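Home | Sites | Safety | Forms | Contacts

4 min read

Setiawan Amenity Services – Workplace Inspection Checklist, Automation Stations
Site: Raserwood serviced units, washroom and laundry stations
Date of inspection: September 22, 2021
Inspected by: Paavo Hirvonen
Accompanied by: day shift lead and one washroom operator

Scope: This inspection covers the stations where operators carry out cleaning tasks by hand using the Drotex hand-held grippers, so the movements can be used to set up the automated washroom line. General building items are on the Plurkell form and are not repeated unless they affect the work.

Ratings: S = satisfactory, A = action needed, N/A = not applicable.

1. Floors and access

1.1 Walking route from door to counter clear – A
Cables and gear are being put down wherever there is room on the floor. Operators look at the basin while they work, so they won't see what is behind their heels. Pick one side of the room for equipment and keep it there.

1.2 Cables routed off the floor where possible – A
Power adapters and slack cable to go up on hooks or in a covered tray. This was raised in June and the hooks were ordered. They are in the storeroom, still in the bag.

1.3 Floor mats flat, not rocking – S
Slatted mats are fine for standing on. Do not use them as a shelf for adapters.

1.4 Floor dry before start of session – S
Operator confirmed the floor is mopped and left to dry before the first run. No written record. Add a line to the start-up card.

2. Electrical

2.1 Adapters and power boards at least one metre from basin – A
Measure and mark with tape. The distance varies from room to room and people are judging it by eye.

2.2 Test tags current – S
All tags sighted were in date. Asset 165 has a tag that is peeling and should be reprinted.

2.3 Washing machine isolated when the station is in use – A
Two operators gave different answers about this. The rule is that the machine is off at the wall. The sign needs to say so in large letters at eye height.

2.4 Residual current device tested – S
Tested by me, tripped as it should.

3. Hand-held equipment and worn gear

3.1 Grippers free of cracks and pinch damage – S
One finger pad worn on unit 39. Replace at next service.

3.2 Marker blocks firmly fixed – S
No movement when twisted by hand. Wipe with a barely damp cloth only, as the printed squares lift if soaked.

3.3 Straps and harness adjusted to the wearer – A
The shorter operator on day shift has hers on the last hole and the loose end hangs down. Order a small size. She asked for one at her induction and was told to wait.

3.4 Watches, rings and bracelets – A
There is no written rule and practice differs between shifts. My recommendation is off for all gripper work, with a lockable tray by the door so people have somewhere to leave them.

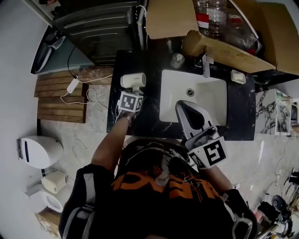
3.5 Weight of equipment and time spent holding it – A
Neither hand unit is heavy, but both arms are held forward over the counter for the whole run. Operators report sore shoulders by early afternoon. The old job had more walking and reaching in it, and people got a change of position without having to plan for one. Set a limit of 11 runs before a break away from the counter.

4. Counter and storage

4.1 Work surface clear of items not needed for the task – S
Glass bottles should still be swapped for plastic. A knock with a gripper is a different thing from a knock with a hand.

4.2 Shelves above work area secure – S
Brackets tight. Open cartons are to be kept below shoulder height when people are wearing a harness.

4.3 Cleaning products labelled – S
Labels and data sheets match the cupboard list.

5. People and changes to the work

5.1 Operators trained for the current task – S
All have signed for the gripper training. The refresher is overdue for night shift and is booked.

5.2 Operators told how the work will change – A
I asked four people what their job would be once the automated line starts and got four answers. One thinks she will be supervising, one thinks his hours will drop. The site has logged 2,864 runs so far, and the people who did them have not had a meeting about it. I have rated this as a safety item on purpose – people who are worried about hours do not report sore shoulders.

5.3 Operators can stop a run at any time – S
Confirmed by both people with me. No penalty for a stopped run. Please keep it that way if run targets are brought in.

5.4 Pace of work set with operator input – A
The timer on the tablet was shortened without notice. Put it back until the shift leads have agreed on a figure.

5.5 Traditional cleaning rounds still covered – A
Day shift is doing its normal rounds with one person fewer while the stations are running. Either bring in relief or cut the round.

6. Emergency

6.1 Exit visible and unlocked – S
6.2 First aid kit stocked – S
Low on large plasters.
6.3 Eyewash within reach – S
6.4 Lone work – N/A
Stations are always run in pairs. Not to be changed without a new assessment.

Actions before next session: 1.1, 1.2, 2.1, 2.3.
Actions within two weeks: 3.3, 3.4, 3.5, 5.4, 5.5.
Item 5.2 goes to the site manager. I would like a date for the meeting, in writing.

Signed: P. Hirvonen
Copy to: shift leads, site manager, noticeboard by the laundry door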